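Rest Days and Free Throw Shooting in a College Basketball League
Project report by Shigeru Ichikawa and Getsemaní Bañuelos
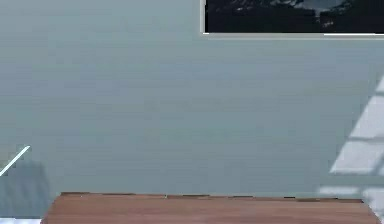 Figure 1. Blue-gray wall with part of a framed picture, above a reddish-brown wooden surface.

1. Background

Coaches often say that tired legs show up first at the free throw line. We wanted to see if this holds for the Drosen League, a men's college league where teams sometimes play on back-to-back nights. Our question was whether teams shoot a lower percentage from the line when they have had no day off before the game.

2. Data

We used box scores from two seasons. The league office posts them as scanned sheets, so we typed them into a spreadsheet by hand. Getsemaní did the first season and Shigeru did the second, and then we swapped and checked each other's entries. Games with a missing or unreadable sheet were left out. That gave us 271 games. In 222 of them both teams had at least one day off. In the rest, one or both teams had played the night before.

We did not use preseason games or the Cundico Cup, which is played with shorter quarters.

3. Method

For each team in each game we recorded free throws made, free throws attempted, home or away, and days since the last game. We then compared the no-rest group with the rested group. Overtime attempts were kept in, although our advisor, Apolinar Esquivel, suggested running the numbers without them as well. We did, and the result was the same.

4. Results

Teams with no day off shot slightly worse than rested teams. The gap was small and it was not significant at the level we had set. Away teams with no rest had the lowest percentage of any group – this was also the smallest group, so one bad night counts for a lot.

Fourth-quarter attempts looked more interesting, but only the second season's sheets split free throws by quarter.

5. Problems

The main weakness is that we looked at teams and not players. A coach with a deep bench can rest his starters on the second night, and then different people are taking the shots. Žydrūnas Vītola, who keeps statistics for one of the clubs, told us this happens often in April, when playoff places are already settled.

Travel distance was not included. We planned to add it but ran out of time.

6. Next steps

A follow-up should track individual shooters with a minimum number of attempts and add minutes played the night before. Our spreadsheet is in the department's shared folder under "Drosen free throws."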